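### 3.2 Household Sorting Practices

The survey covered 273 households in Portela and Gilness, each visited over a period of 3 months. Participants kept a diary of the garments they washed, mended or gave away, and noted where each item was stored between uses. Most homes sorted by color before washing – a habit that was more common in Gilness, where shared laundry rooms are standard.

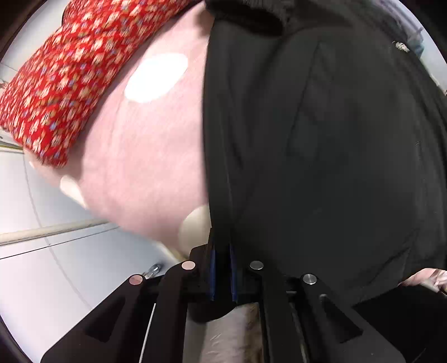 **Figure 2.** Pink and black fabrics in a pile.

Diary entries were coded by two readers using the Plomora scheme, which separates sorting by color from sorting by fiber. Entries that mentioned both were placed in a third group. Homes with fewer than 50 entries were left out of the regional comparison but kept in the overall totals. Differences between the two towns are reported in Section 4, along with the results for mended items.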